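Cable snag fault (two-arm robots)

A cable snag fault is a failure in which a cable, hose or strap on or near a robot arm catches on another object and stops the arm, pulls a part out of place or damages a connector. The term is used mostly for small two-arm work cells, where both arms share one work surface and often reach for the same part. The best documented case is the Stostudska fault, named after the workshop where it was recorded. It led to changes in how the shop routes servo cables and how its arms are allowed to approach each other.

Background

Small robot arms are often driven by servos placed at each joint. Every servo needs power and a signal line, and in low-cost arms these lines usually run on the outside of the links. Enough slack has to be left at each joint for the arm to turn through its full range. When the arm is folded, that slack hangs down as a loop. The loop is usually largest at the wrist, where the joint moves most and where the arm works closest to the part.

A loop of this kind does no harm over a clear surface. The trouble begins when the work includes things a loop can hook on, such as frame corners, brackets, screw heads and the cut tails of cable ties. Cable tie tasks add a second source of snags. An open tie is itself a stiff loop, and anything that passes through it can be caught when the strap is pulled tight.

The Stostudska fault

The Stostudska workshop ran a pair of arms that fastened small plastic parts to aluminum frames with cable ties. One arm held the part or the tie while the other threaded and pulled. The cell was controlled by a program called Reltska, which limited the force at each gripper and stopped the arms if a servo drew too much current for too long.

On May 6, 2024, the left arm stopped partway through a pull. The operator, Damián Retamal, cleared the stop and restarted the cycle. The arm moved a short distance and stopped again, this time with the frame shifted on the table. He then cut power and found that the wrist cable had slipped under the corner of the frame. Its plug was half out of the servo, and one of the locking tabs had broken.

No one was hurt. The frame was undamaged, but the servo had to be replaced. The cell had completed 3,740 cycles by that point, and the log held 32 earlier stops of the same type. All of them had been entered as gripper overloads and cleared by hand.

Cause

The shop's report gave three causes. The first was slack. The cable loop at the left wrist hung low enough to touch the table whenever the arm reached across the frame with its wrist near the surface. Reltska had a model of the arm links and grippers but no model of the cables, so it treated these positions as safe.

The second was the current limit. It had been raised during setup so that the arms could pull ties tight without tripping. At the higher setting, a caught cable could be dragged for 166 milliseconds before the arm stopped, long enough to strain the plug.

The third was the restart procedure. An operator could clear an overload from the control panel without looking at the cables. The report called this the most serious of the three — a caught cable does little harm on the first pull and much more on the second.

Related failures

Several other faults have the same general form and are sometimes confused with a cable snag:

Tie capture. The strap closes on a fingertip as well as the part. The gripper can't withdraw, and the arm may lift the frame when it tries.

Finger contact. The two grippers touch while passing a part. Tapered fingertips can slide past each other and lock. The log usually shows a rise in current on both arms at once, while a cable snag shows up on one arm only.

Part rotation. The held part turns in the grip as the tie tightens, and the tie head ends up on the wrong side. This is a quality problem more than a safety one, but the correcting move can bring the wrists close together.

Slow creep. A cable works its way out of its clips over many cycles. There is no single event to log, and the fault is usually found by hand during cleaning.

Prevention

The simplest measure is to shorten the loop. At Stostudska, the wrist cables were clipped closer to the links, with enough slack left for a full turn of the joint. Fabric sleeves were tried and dropped when they stiffened the wrist.

The second measure is to give the control program a rough idea of where the cable is. Altadon, a firm that supplies arm covers and cable guides, recommends adding a keep-out zone below the wrist with a depth of 50 millimeters. The zone makes some low approaches impossible, and frames may have to be raised on blocks so the arms can still reach the bottom bar.

Where two arms meet over a narrow bar, the fingertips have to come close together and neither arm has much room to back away. Tie work on a corner-braced frame is a common case.
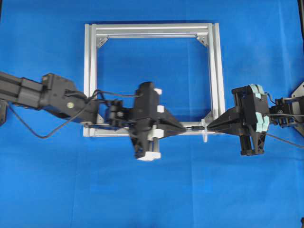
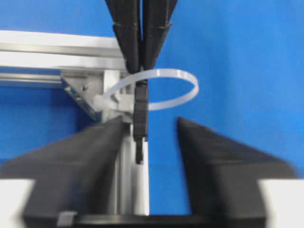
Inspection and restart

Under the revised procedure, an overload stop can't be cleared from the panel alone. The operator cuts power to both arms, supports the raised arm by hand, and follows each cable from the wrist back to the base. A plug that has moved is reseated. A plug with a broken tab is replaced before the next cycle. Any tie left half closed is cut off and thrown away, and the part is removed from the grippers before power is restored.

The first move after a restart is made at low speed with the grippers open. If the current rises during that move, the arms are powered down again and the cables are checked a second time.

The procedure was revised again in November, after an operator at the Akinola site found a worn cable that had passed the visual check. Cables are now also bent gently by hand at the wrist clip, where wear under the jacket is most likely.

See also

Collision detection
Force limiting
Strain relief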